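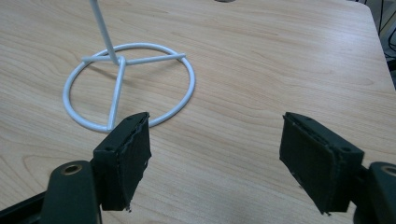
White metal stand wobbles on wood table

Posted by Nives Marras in Home & Furniture

I have a white wire stand with a round ring at the bottom, three spokes and one upright pole. I bought it secondhand in June and it had no box or papers with it. I keep it on a wood table in the dining room. When I touch the pole it rocks a little, and it has started leaving faint gray rub marks on the finish. The table was oiled, not varnished, as far as I know. How do I stop the rocking, and what takes the marks off without leaving a pale patch?

Graham Tunstall

Check the table before you blame the stand. Put the stand on a kitchen counter or a piece of glass and press on the ring at several points. If it sits still there, your table top is slightly cupped and bending the stand will only make things worse. If it rocks there too, the ring is out of flat. Find the two points it rocks on, put a folded towel over the edge of a workbench, and press the high part down by hand. Go a little at a time and test it again after each push. Don't use a hammer, and don't push on the pole, or you'll crack the paint where the spokes join.

After that, stick thin felt under the ring. I buy the strip kind and cut it into 20 mm pieces. Space them evenly and wipe the metal with rubbing alcohol first so the glue holds. I did this on a Venetti plant stand and the felt has stayed on.

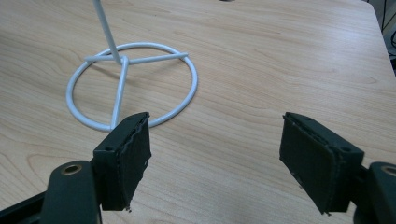 Can the whole ring be covered instead of using separate pads?

Clear vinyl tubing works for that – slit it along one side and push it over the rod, leaving gaps where the spokes meet the ring.

Ryan Treloar

just put a coaster under it

Cyril Penrose

For the marks, start with a soft cloth and a drop of dish soap in warm water. Wipe with the grain and dry it right away. If they are still there, a white pencil eraser lifts most paint rub. On an oiled table you can go further with 1000 grit paper, very light, then a thin coat of the same oil. Try it under the edge first – if the table does turn out to be varnished, skip the sanding.

Leave the stand off for a day after oiling or it will print a ring.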